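Section 3: Getting your Lado drum ready to play

Okay, you've got the box open and the drum out. I wrote this part of the guide after setting up the little red Lado on my own table more times than I'd like to admit, so what follows is the order that works for me. Give yourself 10 minutes, longer if a kid is "helping."

What you need

The drum, the pair of sticks and the strap. A soft dry cloth is handy too. You don't need a stand or a drum key, and please don't go looking for a place to put a key – the skin on this drum is held by a ring of tacks and can't be tuned.

Before you start

Pick a hard, level surface. I like a wooden table or a thick board, and if it's a loose board, clamp it at one end first. A drum this small will walk away from you on anything that wobbles.

1. Set the drum down with the skin facing up. Run a fingertip around the edge and feel for any tack that sticks up. If one catches, stop there and write to Derken, the shop that handles repairs. Don't hammer it back in yourself! I did that once and put a dent right in the rim.

2. Find the small metal clasp low on the body. Turn the drum until the clasp is toward you.

3. Check that the strap is attached at the clasp, then lay the rest of it out flat on the table, away from where your hands will be. Twists are easy to miss, so follow it with your fingers all the way along and back.

4. Pick up both sticks and rest the tips in the middle of the skin. Don't hit anything yet. You only want to see whether the drum stays put with a bit of weight on it.
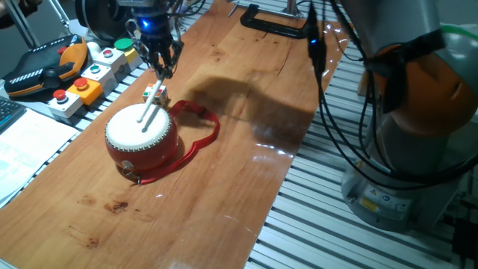 Step 4: both tips resting on the skin, strap laid out behind the drum.

5. If the drum rocks, lift it, turn it a little and try again. Sometimes it's the table and sometimes it's a crumb under the drum (I eat at mine, so it's usually the crumb).

6. Now tap with one stick, very lightly, then the other. Start in the middle and move out toward the edge. The sound gets thinner as you go out, and that's how it should be. A buzz is different. If you hear one, press the clasp still with a finger and tap again. When the buzz goes away, it was only the clasp.

Note: Keep the tips off the tacks. They chew up the wood faster than you'd think, and a rough tip will mark the skin.

Playing along with other things

Most people I hear from have the drum next to a keyboard or a Shek shaker set, and that's a lovely way to use it. Put the keyboard down first and the drum second, with enough room between them that a swinging stick won't land on the keys. When you stop for a break, lay the sticks down flat on the table, well in from the edge.

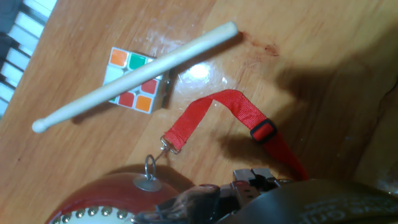

Anything small that shares the table, like a puzzle cube or a cup, is best moved over to one side before the next round. Sticks balanced on top of other stuff roll off the second somebody bumps the table, and then you're under the couch with a flashlight. Same goes for a loose strap – bring it in close to the drum or hang it up.

Caution: The strap is for carrying the drum. Never leave it around a child's neck during play without a grown-up right there, and take it off completely for naps and car rides.

Caution: Keep the drum out of direct sun and away from heaters. Wipe the skin with a dry cloth only. No polish, no baby wipes.

Spare parts

Replacement sticks are sold in pairs under part number 816, and the strap comes separately from Bodura. If you're after cleaning tips for the body, those are in Section 4.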